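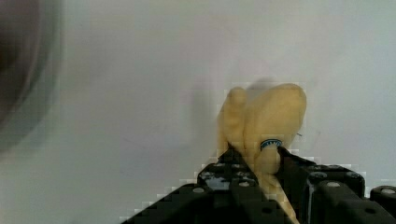
How long does it take before a new village feels like home? For me it took two winters, and the second one was the important one.

I moved to Fullevdale when the leaves were already coming down, in October, and I knew only the name of my street. My first months were quiet. I bought bread, I said good morning, I went back inside. The bus to Futuscombe leaves six times in a day, and I think I took it mostly to hear other people talk.

07/08/2021 is the date on my first library card here, and I still keep it in my purse. The library is small, with 2087 books according to the sign at the door, and it smells of floor polish. I began with children's books because the sentences are short. Then I read cookery books, then a history of the valley, where I learnt that the stone bridge is from 1683. I had crossed it every day and thought it was much younger.

What helped me most was the walking group. We meet by the Dreneck, which is our river, and walk up to 16 kilometres if the weather is kind. At first I understood perhaps half of the jokes -- the local accent swallows the ends of the words. Now I make small jokes myself, and sometimes they laugh.

I still miss the bakery Nijs from my old town, especially the almond rolls. I have tried to bake them four times. The last ones were a little dry, but I brought them on the walk and the tin came home empty. Next week I will try with more butter.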